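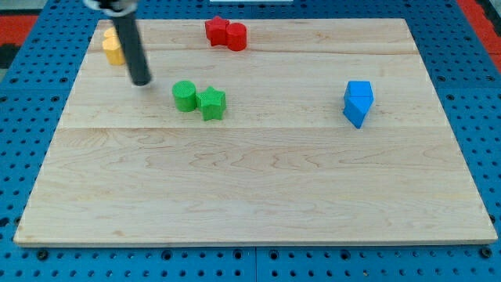 How to Make a Sorting Board and Pieces from Scraps

Skill level: modest
Time: a weekend, most of it waiting for glue

Somewhere between eighteen months and four years, a small person will decide that the most interesting thing in your house is a block that is a different colour from another block. You can buy a set to meet this need. You can also spend three times as long making one and feel superior about it for years, and I've written this page for people in the second group.

What we're making is a plain flat board with coloured pieces that stand on it. There are no holes, pegs or slots. The pieces come in a few basic shapes, such as a cylinder and a five-pointed star, in a few strong colours, and the game is whatever you and the child agree it is. Usually the child doesn't agree.

What you'll need

Three lengths of pale hardwood, planed to the same thickness. I use maple because I had maple.
Dowel for the cylinders, as fat as you can find. Anything that fits inside a film canister is too small for a toddler, and if you're too young to know what a film canister is, ask at your local library for a choke tester.
Thicker offcuts for the stars. Lime or basswood if you're cutting by hand, anything at all if you own a scroll saw.
Wood glue, and more clamps than you think.
Water-based paint certified as safe for toys. Read the tin.
Food-safe oil or a hardwax for the board.
Sandpaper in 95-cent sheets from the bargain bin for the rough work, then decent paper in 800 and 1,000 grit for the pieces.

The board

Lay your three lengths side by side and fiddle with the order until the grain looks as if it was always meant to be that way. Flip one end for end. Flip it back. Put the kettle on. Streaks of orange or brown are fine, and I'd leave them in. Timber merchants call this sort of thing a defect right up until they call it character and charge extra.

Mark the face of each piece with a pencil so you don't lose your arrangement while hunting for the glue, which will be wherever you left it last time, with its lid welded on.

Run glue along the edges, bring them together, and clamp snugly. Alternate the clamps over and under or the whole thing will cup like a potato chip. You want a small bead of squeeze-out along each seam. If you get a flood, you used too much. If you get nothing, you used too little, or you've glued the board to the bench, and I would check that now.

Leave it overnight. I know the bottle says an hour.

Next day, scrape off the beads, sand with the grain and square up the ends. Round over every edge and corner with a block. Imagine the board being dropped on a bare foot from coffee table height, then sand some more. Two thin coats of oil and it's done.

The cylinders

These are easy, so enjoy them. Cut your dowel to length with a stop block on the mitre saw so they all come out level. The height should be a bit more than a child can comfortably get into their mouth and a bit less than a child can comfortably use as a club. That leaves you a narrow window.

Take the saw marks off the ends by rubbing them in circles on a sheet of sandpaper laid flat. Break the top and bottom edges with a few light strokes.

If you'd like a piece that can be told apart by touch, score a fine crosshatch into the top with a marking knife before you paint. Go lightly, in two directions, and brush out the dust. My friend Macarena Iturra teaches preschool and maintains that her lot will pick the textured piece every time. Mine picked the cardboard box the clamps came in.

The stars

Here the weekend goes sideways. A five-pointed star is simple to draw and miserable to cut, with five inside corners that all want to tear.

Draw a circle on card with a compass. Mark off five points around the edge, 72 degrees apart. Join every second point with a ruler and you have your star. Cut out the card, check that it looks like a star and not a squashed starfish, and trace it onto your offcut with the grain running through one of the points.

Cut from the outside toward each inside corner, back out, then cut in from the other side. Don't try to turn the blade in the corner. You'll try it once anyway.

If you're working with a coping saw, clamp the blank low in the vise and keep the blade square to the face. The sides have to be vertical or the star will rock, and a star that rocks will be brought to you for repair several times a day.

Blunt the points. A properly sharp star is a throwing weapon, and your child already suspects as much. Take each tip back until you can press it into your palm without wincing.

Colour

Choose colours that can't be mistaken for one another at breakfast time. Red, yellow, green and blue are the obvious ones and they're obvious for good reason. I once made a set in what the chart called Sage, Fern and Moss. It was lovely. It was also no use to anyone.

Sand to 800, wipe down, and give each piece a first coat. The grain will rise and the piece will feel like a cat's tongue. This is normal. Rub back with the 1,000, coat again, and leave the pieces standing on finishing nails so you can get at the sides. Let the paint cure for as long as the tin asks, and keep the pieces out of reach while they do.

Playing with it

Start with two colours and put a pair of the same colour together, touching. Hand over the next piece and wait. Don't say "Where does the green one go?" in that voice. They can hear the voice.

Once colour is easy, break up the pairs and try sorting by shape, all the stars at one end and all the cylinders at the other. After that, leave the board on the table and go and do something else. Ours has been a bakery, a car park and a hospital for stars.

Looking after it

Wipe with a damp cloth and dry it straight away. No dishwasher, and no soaking in the sink. Re-oil the board when it starts to look thirsty. Touch up chipped paint with a small brush, and check the points of the stars now and then for splinters.

If a piece goes missing, look inside the couch first and then in the good boots.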